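Ticket: left gripper drops out / width reading jumps, set 2
Opened by: Lemlem Araya
Assigned: Hagos Tesfamariam
Priority: high (was normal)
Site: Pullen, sink station
Status: Closed, see last entry

Problem as reported
Set 2 handheld grippers. Left one loses its width signal in the middle of a task. Right one fine. Headset fine. Recorder on the backpack keeps going and doesn't complain, so you only find out on playback. Happens mostly at the sink, hardly ever at the table. Had it on both runs this morning. Restarting the pack clears it for a while.
Also the jaw feels stiff on closing, don't know if related.
- Lemlem

Entry 1, Hagos T.
Pulled logs off the pack. Left width channel goes flat, holds the last value, then comes back with a jump. Position tracking stays good all the way through so it's not the markers and not the headset. Lemlem's right that the recorder doesn't flag it. It treats a frozen value as a real value. Separate ticket for that, not doing it here.

Swapped left and right grippers at the pack end. Fault stayed on the left cable. So gripper itself probaly ok, port ok, suspect cable or strain on the connector.

Entry 2, Hagos T.
Wiggle test on the bench, pack on, live view open.
Bend at gripper end: nothing
Bend mid cable: nothing
Bend at pack end, up and down: nothing
Bend at pack end, sideways, with some pull: drops out every time

OK so there it is. Sideways pull at the pack. Question is why the sink and not the table.

Entry 3, Ayantu Wako
Did a walk through with it on. My guess is reach. At the table your elbows stay in. At the sink you lean, the arm goes out, and the loop that comes round from the back gets used up. Then whatever is left pulls on the plug. I'm shorter than Lemlem and could only get it to drop when I went for the faucet. Lemlem gets it on the sponge too.

Can we not just use a longer cable?

Entry 4, Hagos T.
Longer cable was tried in January on set 1. It caught on the cabinet door handle and pulled the plug out completely. Also hangs in the water. So no. Want to keep the length and fix how it's routed.

Current routing per the Emelura sheet: out of the pack, straight down, under the strap, round the waist, up to the hand. Sheet was written for standing work. All the slack ends up at the waist and none at the shoulder.

Trying: out of the pack, fixed point on the pack edge, loop at the side, soft tie at upper arm, then hand. Strain goes into the fixed point and the plug sees none of it.

Entry 5, Hagos T.
Rerouted on set 2, both sides so they match. Steps so the next person can do it:

1. Pack off, power off. Don't do this live, the left port does not like it.
2. Unplug both hand cables at the pack. Check pins. Left plug on set 2 had one leaning, straightened with tweezers.
3. Plug back in, push till it clicks. If no click, stop and look at the latch.
4. Hook-and-loop tie on the pack edge, a hand's width from the plug. Snug, not tight. You should be able to turn the cable in it.
5. Put the pack on the person who will actualy wear it. Not on the chair, not on the hanger. Length is different for everybody.
6. Arm all the way out in front, lean like you're at the sink. Pull cable through until there is still a loose bend at the pack. Tie at the side.
7. Soft tie at the upper arm. Skip it if the wearer hates it, the side one matters more.
8. Headset cable stays where it is, don't bundle it with the hand cables. Did that once, got noise on everything.
9. Power on, wait for all channels, open and close both jaws fully, watch the width numbers go to zero and back.
10. Reach check at the real station. Lean in at the sink, arm out, hold, come back. Watch the live view for a flat line.
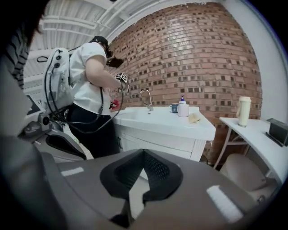

11. Same again with the other arm. Then a twist to each side.
12. Save the check as its own short recording, name it with the set number and "reach". Needed for comparing later.

Entry 6, Lemlem Araya
Wore it after lunch. No dropouts on the sink task. Much better on the shoulder also. Arm tie slides down after a while, might need a wider one.
Jaw on the left still stiff. Closing takes more squeeze than the right and the sponge grabs are ugly because of it. Please don't close this yet

Entry 7, Hagos T.
Right, the jaw. Took the left gripper apart as far as the two cover screws. Dried soap in the slide. Quite a lot of it. Wiped out with a damp cloth, then dry cloth, then a tiny bit of the Zestora dry lube on the rail. NOT the spray oil from the shelf, it collects grit and it gets on the pads.

Pads: one was starting to lift at the corner. Replaced both so grip is even. Old ones binned.

Ran the squeeze gauge. Left and right now match close enough that I can't tell by hand.

Recalibrated width after, you have to, the zero moves when the pads change. Procedure:
- jaw closed, no force, press zero
- full open, press max
- close again, should read zero. If not, do it over
- write the pad change in the set log, otherwise old and new data get mixed up

Entry 8, Tsegereda Tilahun
From the data side: how much is bad? We have nearly 80 clips from set 2 waiting and I would like to not throw out all of them.

Entry 9, Hagos T.
Wrote a quick check. Flags any clip where left width is exactly the same value for 2,000 samples or more while the hand is moving. A real held object still wobbles in the last digit so it shouldn't catch those. Table clips mostly clean. Sink clips, most are hit somewhere. Don't delete them. Tag as "left width bad", position data in them is still usable.
Script is in the Žukauskas folder under tools. Readme is one line, sorry.

Entry 10, Tsegereda Tilahun
Ran it. Works. Two clips flagged that look fine to me, both with the hand parked on the counter and only the body moving. Raised the motion threshold a bit and they went away. Rest tagged.
Sink clips going back on the list to be redone, Lemlem has the list.

Entry 11, Hagos Jemal
Same name as the other Hagos so please put the surname when you assign, I got three mails for this ticket.
Looked at set 1 while I was at it. Same straight-down routing, no fixed point. No dropouts reported but plug has play in it. Rerouted the same way per entry 5. Step 4, "hand's width", I used my hand, which is bigger, and the cable rubbed on the strap buckle. Went closer, fine now. Maybe say four fingers.

Entry 12, Hagos T.
Four fingers it is. Will change it in the sheet.
Left cable on set 2 still works but I don't trust it after all that bending. New one ordered. Old one gets red tape on both ends when the new one comes in, goes to bench use only, do not put it back on a pack.

Entry 13, Lemlem Araya
Full day on the new routing, sink and table. One blip on the left, very short, came back by itself. Right clean. Jaw nice.
Wider arm tie is good. Keep.

Entry 14, Hagos T.
Blip is in the log, same signature, shorter. Cable for sure. New one arrived, fitted, calibration repeated, reach check saved both arms, no flat lines. Let it sit on the live view while I did sideways pulls on the plug end, nothing.

Closing. Left over:
- recorder should warn on frozen value (own ticket, with Ayantu)
- routing sheet to be updated, me
- add slide wipe to end of day for any set used near soap
- spare left cable, we have none on the shelf now

Closed Mon 21 October, Hagos Tesfamariam

Reopened by: Ayantu Wako
Sorry, only to attach the recorder ticket. Closing again.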